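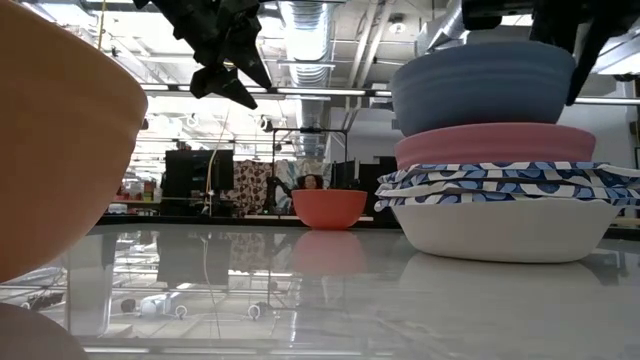 ## 3.2 Materials and nesting order

**Figure 4.** Bowls and folded patterned cloth on the worktop, with a white bowl at the base of the stack at right.

The second part of the study considered how tableware and household linen are put away together when shelf space is short. Interviews in Mostden and Flundstead had shown that many households keep cloths between their bowls, partly to save room and partly to protect the glaze or finish. Of the 242 households that replied, up to 30 kept all their table linen in this way.

Figure 4 shows one such arrangement. The cloth lies in folded layers on the wide white bowl, with a pink bowl over it and a muted blue bowl sitting inside the pink one. The corners of the cloth spread out past the bowls on both sides. The peach-orange and coral-orange bowls stand apart from the stack.

Two points bear on the coding scheme set out by Beddoe and Steiner. First, cloth placed between bowls was coded as a separate layer, whatever the number of folds. Second, a bowl sitting inside another was coded as nested even where its rim stood clear -- a rule adopted after the Kelby pilot, in which the two coders had disagreed on 12 entries.

Overhanging cloth was recorded but did not affect the nesting score. Its effect on shelf width is treated in Section 3.4, together with the measurements supplied by Hrnčiar.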